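**Do I have to separate laundry by color if everything is old and tired anyway?**

Moved to Drallden in May. The machine in my building is coin-operated, takes 19 minutes to decide it has started, and I refuse to pay for three loads. I have jeans, a red checked thing my aunt insists is festive, and some pale stuff I would like to keep pale. Currently sorting by the ancient method of heaps on the floor. Can it all go in together at 40 degrees?

**Answer 1** (accepted)

No. Two loads. Denim and red together, whites by themselves. Old red cotton can still bleed, usually onto the one item you like. To check, press a damp white sock against an inside seam for a minute and look at the sock. Turn the jeans inside out and do up the zipper. 60 is for towels and sheets, and only if the label agrees. The rest is fine at 40.

**Answer 2**

just use a color catcher sheet, Sollside ones are ok. been doing it for years and my whites are a very nice gray

**Update from me, June 15, 2026**

Two loads it is.
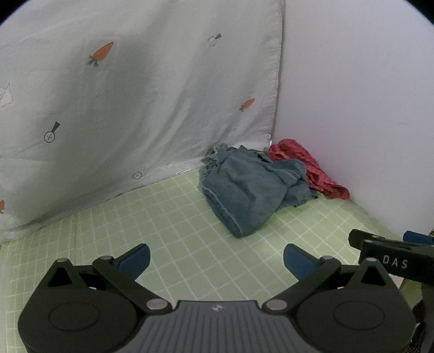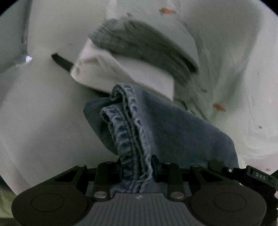
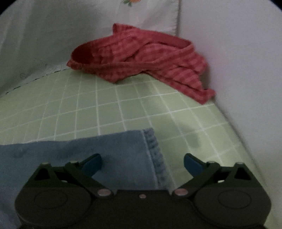

Bijan Yazdani replied that the sock test is fine, but one pass proves little with checks, so try the darkest band as well as the seam. He also votes for washing the red alone the first time, in the sink, with cold water, and says to skip the fabric softener on any towels.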